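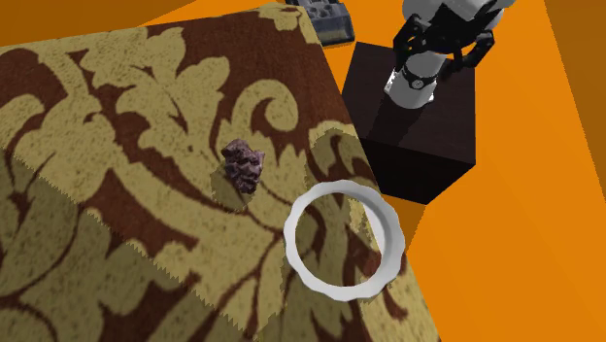 Washing and storing patterned table covers

Damask has its pattern in the weave, so both faces take wear and both need checking. Brown and gold cloths with large scrolls hide marks well. Inspect them by daylight from a low angle before each wash. Grease shows as a dull patch, wax as a raised one.

Before washing

Read the care label first. If there is no label, test for colour loss: damp a white cotton rag, press it on a dark part of the hem for 2 minutes and look for dye. Test a light part separately. If any colour comes off, have the cloth dry cleaned.

Measure the cloth along both edges and write the figures down. Cotton shrinks more in the length than in the width, and the first wash accounts for most of it. Allow for this when buying.

Stains

Wax: harden with a bag of ice, lift with the back of a knife, then iron what is left between two sheets of plain kitchen paper on low heat. Change the paper as it fills.
Red wine: blot, then cold water from the back of the cloth. No salt on dark colours; it can leave a pale ring.
Gravy and butter: a drop of washing-up liquid worked in with a fingertip, left for a quarter of an hour, rinsed warm.
Tea: soak in cool water with a spoonful of borax substitute. Rinse twice.
Candle soot: vacuum through a piece of net. Do not rub.

Washing

Wash on its own at 30 degrees with a liquid detergent for colours. Powder can lodge in the raised parts of the weave. Fill the drum no more than half. Use a slow spin, as hard creases in damask are difficult to remove and the threads may crack along them in time.

Drying and ironing

Dry flat or over two parallel lines, out of direct sun. Iron while still slightly damp, on the wrong side first, then lightly on the right side if more sheen is wanted. Work from the middle outwards. Pulling at the corners will skew the pattern.

Frayed edges

Trim loose threads with sharp scissors; never pull them. Turn a double hem of 4 cm and tack it before stitching. Bimla Dwivedi of Cluncombe uses a zigzag stitch along the raw edge first, which holds well on loose weaves.

Storage

Roll on a cardboard tube covered with acid-free tissue, pattern side out. If the cloth must be folded, refold it along new lines every October. Keep it out of plastic. Cedar blocks need sanding once a year to keep their scent.

Page last revised 18/03/2023. Note on soot added at the request of Zlatko Popescu.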